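Show it slowly, and show it badly a few times

The argument between teleoperation and hand-held demonstration usually gets settled on cost. I think it should be settled on what the person giving the demonstration can feel. A cup going into a wire basket is a fair test of the question, dull as it looks. 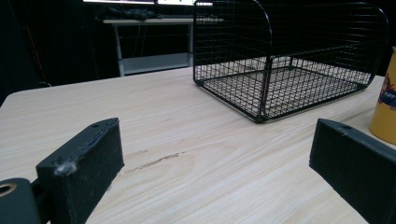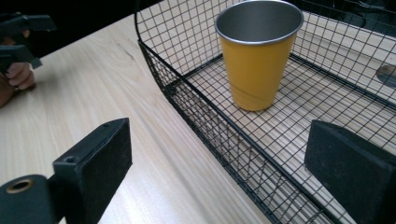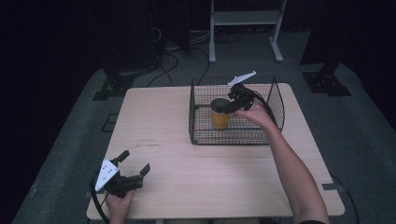
Cup and basket, with hand-held grippers.

With a remote arm, the operator learns about contact from a video feed, and learns it late. The motion that gets recorded is partly the task and partly the operator's caution. In-ho Yang at Drovine defends the method on the grounds that every recorded trajectory is one the arm can physically execute. That is true, and it matters for heavy or awkward reaches. For small objects on a table I do not find it decisive.

A hand-held gripper passes contact forces straight to the wrist. People slow down where the task is delicate and move quickly where it is not, and that timing is information the policy can use. The price is that a human elbow will cheerfully do things a robot elbow cannot. Some demonstrations have to be thrown out afterward. In our last batch of 537 we discarded 32, nearly all for reach — a loss I would accept again.

My complaint is with how either kind of demonstration is collected. Mieke Dewulf and I disagree on this point. She wants clean runs only. I want the fumbled approach kept, provided the person recovers and finishes. A policy trained only on clean runs has no example to follow once it is two centimeters off, and it will be off by that much before lunch.

Fast operators are also overvalued. Our quickest averaged 11 seconds per run and our slowest 28, and I would hire the second one first. Her pauses come in the same places every time. His speed comes from skipping the alignment step, and the policy will learn to skip it too.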